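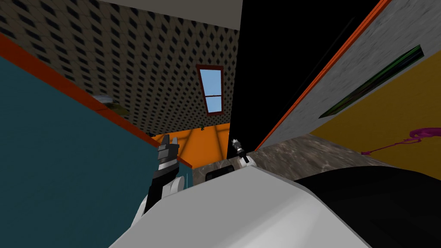 Report of a Visit to the Nundale County Immunization Clinic and Vaccine Store

Members of the Khoury Parents' Health Forum visited the Nundale immunization clinic in February 2024, at the invitation of its manager, Samer Ghanem. The purpose was to learn how childhood vaccines are received, stored and given, and to bring back answers to questions raised by families at our last two meetings. Several of those questions concerned the upstairs waiting area, which the county plans to redecorate before the school rush in August. Members were asked for their views on color, and the mixture of dark teal, orange trim and a dark red window frame set in a ceiling of small diamonds was judged lively enough for children, though two of our party thought the diamonds too busy for anyone with a headache. Their comments were passed to the clinic in writing.

The visit began in the receiving room on the ground floor. Vaccines reach Nundale from the regional depot at Raltton twice a week. Each box carries a small temperature recorder, and the nurse on duty reads it before signing for the delivery. If the recorder shows that the box has been too warm or too cold, the contents are set aside and marked, and the depot is called. Mr. Ghanem told us that freezing is the more common worry with several of the vaccines, a point that surprised most of us.

From there we went to the store itself. The clinic keeps its stock in two refrigerators made for medical use, bought from Jurkix to replace household models that had been in service for many years. Temperatures are written down by hand at opening and closing, and a separate alarm calls a staff member at night. The older stock is kept to the front. On the day of our visit the store held 298 doses of measles, mumps and rubella vaccine and 139 doses of polio vaccine. Food and drink are not permitted in either refrigerator, and a notice to that effect has been placed on both doors.

Members asked what happens when the power fails. The building has a generator, tested monthly, and there is a written plan for moving the stock to Raltton by car. The plan has been used once, during an ice storm, and the move took most of an evening. No doses were lost.

We were next shown the records office. Paper cards were kept for all children until the county changed over to a computer register. Cards for children born before 2000 are still held in the basement, and the office receives regular requests for them from adults starting nursing courses or applying for work in hospitals. Parents who have moved into the county are asked to bring whatever papers they have, in any language. The clerk explained that a missing card does not by itself mean that a child must begin again, and that the office will first write to the earlier clinic or doctor.

The longest part of the afternoon was given to a talk with the nurses. They spoke plainly about parents who are unsure. Appointments for a first visit have been lengthened so that there is time for questions, and a parent may book a talk with a nurse without agreeing to a vaccine that day. The nurses also described how they seat small children: on a parent's lap, facing sideways, with the arm held gently against the body. Families are asked to stay for fifteen minutes afterward.

Some older members of the Forum remembered lining up in a school gymnasium for polio vaccine, and this led to a lively exchange. One recalled a classmate who wore leg braces. The younger nurses had not seen a case of polio and listened with close attention. It was suggested that these memories be recorded, and Mr. Ghanem offered the use of a room for the purpose.

The following matters were noted for the Forum's next meeting:

Evening hours. The clinic is open late once a week. Members asked for a second late opening during August, and the clinic will reply when its staffing is settled.

Transport. The bus from Khoury stops across the main road, and there is no marked crossing - a difficulty for anyone with a stroller. The Forum will write to the county road office.

Leaflets. The present leaflet on side effects is printed in very small type. The clinic has agreed to send us a draft of the new one for comment.

The Forum thanks Mr. Ghanem and his staff for their time and for the coffee. Members who wish to join a second visit, to the depot at Raltton, should give their names to the secretary.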